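Wavell teardown kit - worth it for desktop refurb?

Feb 16, 2021

slotnut
We have had the Wavell kit on evaluation at our Clandcombe shop for 12 days. It is sold as a package: parallel gripper, wrist camera, software license, and printable files for the parts fixture. Target work is pulling memory and processors from used desktop towers. The first job we set up was the CPU socket. The load lever is the hard part, because the finger has to come in low beside the bracket without touching the board.

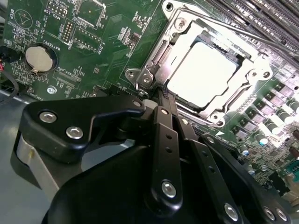
Approach angle matters more than grip force. With the default tool offset we stopped short of the lever on every third or fourth try. After I redid the wrist camera calibration with the fine target, that went away. The manual gives calibration half a page.

rackmount_ed
What cycle time are you getting? Wavell quoted us 8 towers an hour and I don't believe it.

slotnut
Nowhere near it. Memory only, with the tower already open and clamped, we might reach that. With the CPU included, no.

The wrist view is good enough to find the slots by latch color. I taught the latch positions from this pose:

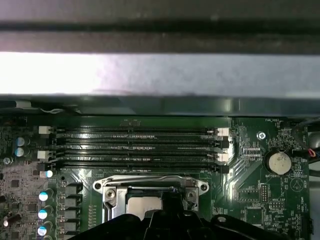

Wrist camera over the memory bank, all four slots empty.

pogo77
Latch color is a bad feature to key on. Half the boards we see have all black latches. We run the Higuchi vision module, which matches on the slot outline, and it doesn't care.

slotnut
Agreed for mixed stock. Ours is one model line, so color holds. The Higuchi module is also priced above the whole Wavell kit the last time I asked.

pogo77
Price it again with the time you spend reteaching. We logged 876 towers before we had to touch the outline model.

rackmount_ed
Where do the parts go? Tray or fixture? We dropped modules from a foam tray constantly.

slotnut
Fixture, printed from their files in gray. It sits on the slotted table next to the tower, within reach of the gripper, and the modules lie flat between the holders.
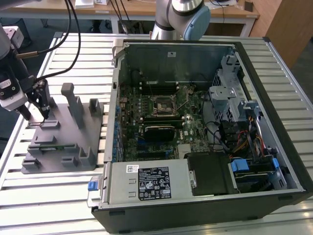

Print the posts solid. At the infill in their profile they flex when a finger touches them, and then the taught position is off. I also slowed the last part of the descent, which costs time on each part but stopped the bumps.

Iment_user
Does it need the second arm? Iment does the same job with one arm and a tool changer.

slotnut
The kit is sold for one. A second is optional in the software. I would want it for boards where the module needs support while the latch opens.

rackmount_ed
Still think a person with a tray beats this below 1000 towers a month.

slotnut
On speed, yes. I'll post cycle logs when the evaluation is over.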